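Kleidertausch in Bernport geht in die nächste Runde 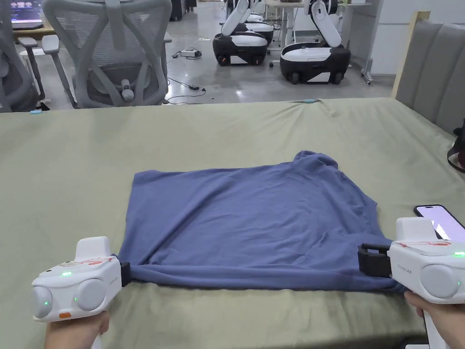 Ein blaues T-Shirt auf dem Tisch.

31. Oktober 2022

Ich gebe es zu, ich hatte den Kleidertausch in Bernport schon abgeschrieben. Nach der langen Pause hieß es ja immer nur »mal sehen« und »vielleicht im Frühjahr«, und als dann im Mai wieder nichts kam, habe ich meine zwei Säcke mit Pullovern frustriert zurück in den Keller getragen. Und jetzt geht es doch weiter! Im alten Ladenlokal an der Clatergate wird ab kommendem Monat wieder getauscht, und zwar regelmäßig, jeden zweiten Samstagnachmittag im Monat.

Angestoßen hat das Ganze Yaw Eshun, den viele hier noch aus der Fahrradwerkstatt kennen. Er hat mit Edem Korletey den Sommer über Räume angeschaut, und beide waren eigentlich schon kurz davor, es wieder sein zu lassen (die Mieten, ihr wisst schon). Dann hat die Schneiderei Yordanov angeboten, ihren vorderen Raum herzugeben. Miete will sie keine, nur die Heizkosten werden geteilt. »Der Raum steht am Wochenende sowieso leer, und wir freuen uns, wenn mal jemand reinschaut«, sagte mir Ismael Magalhães, der dort seit dem Frühjahr arbeitet. Er will an den Tauschtagen auch gleich kleine Reparaturen machen — Knöpfe, Säume, solche Sachen. Größeres müsst ihr unter der Woche vorbeibringen.

Zum ersten Probelauf vor zwei Wochen kamen 58 Leute, ich war eine davon. Es war eng und laut und ziemlich schön. Ich bin mit einer Cordhose für meinen Neffen nach Hause gegangen und mit einem Wintermantel, den ich ganz sicher nicht gebraucht hätte. Kindersachen waren nach einer halben Stunde fast komplett weg, Herrenhemden gab es dagegen bis zum Schluss in rauen Mengen. Wer also Hemden sucht: hingehen!

Die Regeln sind dieselben wie früher. Gewaschen muss es sein und ohne Löcher, pro Person werden höchstens 3 Taschen angenommen. Unterwäsche und Schuhe bleiben zu Hause. Geld wird keines verlangt, an der Tür steht aber eine Spendendose für die Heizung. Was am Ende übrig bleibt, holt der Sozialladen Prarier ab.

Für Kleiderstangen und Spiegel hat der Stadtteilfonds 2000 Euro bewilligt. Kwame Atinga, der die Abrechnung macht, sucht trotzdem noch Bügel, am liebsten die stabilen. Abgeben könnt ihr sie zu den Öffnungszeiten der Schneiderei, Clatergate 38.

Los geht es um 14 Uhr, Schluss ist um 17 Uhr. Meine zwei Säcke stehen schon im Flur.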